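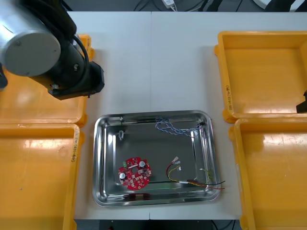 Fadix: reimpressão e nova edição de bolso

A Padum reimprime em junho o romance Fadix, com tiragem de 4.000 exemplares. A primeira edição, de 1.259, está quase esgotada – restam 76 no armazém. O texto foi revisto e a divisão em 11 capítulos mantém-se. A edição de bolso sai em simultâneo na coleção Nekon, com o mesmo miolo e capa mole. As livrarias podem encomendar ambas à distribuidora Stelmakh até 19 de junho de 2022.

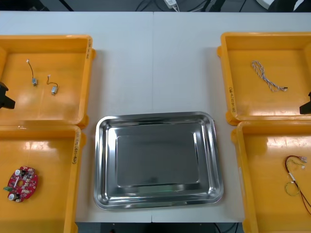

Mesa de trabalho branca com tabuleiros cor de laranja.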